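She does blinds. Blinds, shades, the odd curtain rail if you ask nicely, and the windowsills underneath because she can't stand leaving one dirty after she's been leaning on it. Twenty-two years of it, most of them out of a van, the last few out of a narrow shop in Arnevham with a bell on the door that doesn't ring.

We talked in the back, before opening. Coffee, a box of brackets on the only other chair. She moved the brackets.

"People think it's fabric," she said. "They come in and want to talk color for an hour. Fine. I like color. But it's the wall. It's always the wall. What's it made of, is it straight, is there anything in there for a screw to bite."

Most aren't straight. She has an old level she trusts and a newer one she doesn't, and she still takes the width in three places. Top, middle, bottom. Uses the smallest. The number goes on masking tape, the tape goes on the sill, and it stays there until the job is done.

Did she ever get it wrong?

"Oh sure. First year I cut one for a kitchen and I'd read the tape upside down. Too wide to go in. I stood there holding it like it was going to shrink." She laughed for a while at that. The customer made her a sandwich, apparently. She paid for the second blind herself.

She grew up on Skirnura, the long street that runs down behind the bus depot. Her mother sewed drapes at home, heavy lined ones, and the whole living room would be under cloth for days. "You couldn't find the couch. You'd sit down and there's pins." She learned hems before she learned to ride a bike. Hated it. Went to work in a bakery at nineteen, hated that more, and then a neighbor needed two roller blinds put up and offered to pay.

Rollers are still what she likes best. One tube, one cloth, one chain. She'll sell you a pleated shade or a slatted one if you want it but she'll also tell you who's going to be dusting it.

"A plain roller in beige or off-white, people say that's boring. Okay. Live with it a winter. You stop seeing it, and you get the light. That's the job."

The light is the thing she came back to all morning. She doesn't like rooms that are shut up in daytime. Where she can, she sets a blind so it rests partway down, enough to take the glare off and leave the sky at the bottom. Half the complaints she gets are from people who only ever use a blind all the way up or all the way down. She shows them the middle. They look at her like she's done a card trick.

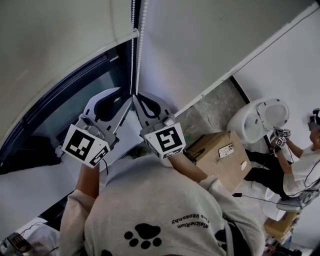
Beige roller blind and beaded chain at a dark-framed window, white sill underneath.

Chains, then. She has opinions on chains.

Beaded, she says, over cord, every time. Cord frays and goes gray where hands touch it. Beads you can wipe. White plastic ones are quiet, metal ones tick against the glass when the window's open and somebody in the house will lose their mind by August. She keeps a jar of connectors by the register and gives them out free, since the connector is what usually goes.

And she won't leave a loop hanging loose. This is the one part of the conversation where she put the cup down. "There's a clip, it goes on the wall or the frame, it holds the chain tight. Comes in the box. I find it in the drawer a year later, still in the bag. I go to measure the bedroom and I end up fitting the clip in the living room. If there's kids I don't even ask." Sometimes people are annoyed about the screw hole. She's fine with them being annoyed.

Her hardware comes mostly from Vikel, who she's been with since the van days. Brackets, tubes, end caps. The cloth is from Ouazzani, a family business that cuts to order, and they still phone her when a roll comes in with a shade that's off. "They could just send it. They phone." A basic roller for a standard window is 199, fitted. She hasn't put it up in two years and says she'll have to, probably in June, and she is dreading writing the sign.

What takes the time?

"Taking down the old one." No pause at all. Old screws painted over three times. Brackets glued, she has met glued brackets. Plaster that comes away with the plug, so now you're filling a hole and waiting on the filler and making small talk. She'd sooner do five new windows than one where somebody's uncle did it first.

The tools fit in one bag. Drill, levels, a short screwdriver and a very short screwdriver. Pencil behind the ear, and a spare in the bag because the one behind the ear goes missing. A folded towel for the sill, so nothing scratches it. She got the towel idea from her mother, who put one under the sewing machine.

Cleaning came up because I asked about mine, which is bad. She made a face. Pull it all the way down, she said, leave it down, go over it with a dry brush or the soft end of the vacuum, top to bottom. Then a damp cloth, barely damp, for the marks. Let it dry hanging. Never roll it up wet, it'll smell and you'll get a line across it that dosn't come out. Same for the chain, damp cloth, run it through your fingers, go round once.

"And do the sill last. Everybody does the sill first and then drops all the dust on it."

How often? Twice a year. She does her own once, she admitted, and her own are the worst in town. The one in her kitchen rolls up crooked. There's a fix for that, a bit of tape on the tube on the low side, she does it for customers in a minute flat while they're finding their wallet. Hers has been crooked since she moved in.

By now somebody was outside trying the door. She looked at the clock, said a word, went to turn the sign round. I asked quickly if she'd ever stop. Knees are going, she said, from the ladder. She has thought about taking someone on, had a kid in last summer who was good with the drill but wouldn't measure twice. Good kid. Went off to do tiling.

"I'd like to do fewer stairs," she said. "I don't want to stop. I like it when it's up and you pull it the first time and it just goes."

The customer was in by then, with a measurement on the back of an envelope. One number. She took the envelope, read it, and went and got her tape measure and her coat.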